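Home | Course Outline | Handouts | Lab Bookings | Contact

Handout 6: Reviewing a Packaged Simulation Kit (Borura Grasp Kit)
Sambridge, Robot Systems in Practice. Version of 1 March 2024

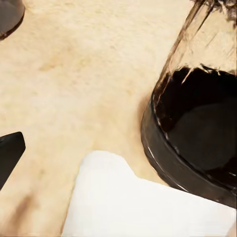
The Borura kit is sold by Golob as a license plus a set of tabletop tasks. A buyer gets the simulator, a gripper model, an asset library and a scripting interface. The review question for this unit is whether the tasks are hard enough to tell two grasp planners apart. Transparent objects are a reasonable place to start. In the render, the upper part of the glass container takes its color from the cream surface behind it, while the lower part is filled with something close to black. A segmentation method that relies on color will tend to keep the dark half and drop the clear half. The height estimate is then too low, and so is the planned grasp.

6.1 Terms

Task: a fixed set of objects, a start pose for the gripper and a success test.
Episode: one attempt at a task, ended by success, failure or timeout.
Seed: the number that sets object poses and lighting. Record it with every result.

6.2 What the license covers

The standard license allows 400 episodes per day on 2 machines. Unused episodes do not carry over. The Ovomness add-on supplies soft-body contact and is billed separately. Without it, cloth and padding are treated as rigid, and results on those objects should be left out of the comparison.

6.3 Procedure

Run the baseline planner first, with default settings. Do not tune it. Run the second planner on the same seeds. Log grasp pose, contact force and outcome for each episode. In the February session the logs came to some 700 MB per group, so clear your share of the disk beforehand.

Report transparent and opaque objects in separate tables. A combined success rate hides the depth error described at the start of this handout.

6.4 Known problems

Depth output for glass is computed from the true geometry unless sensor noise is turned on. It is off by default. Results taken with it off are not accepted.

Error 464 means the asset library and the simulator are on different versions. Reinstall both.

Reading for next week: Borura user guide, chapters on contact settings and sensor models.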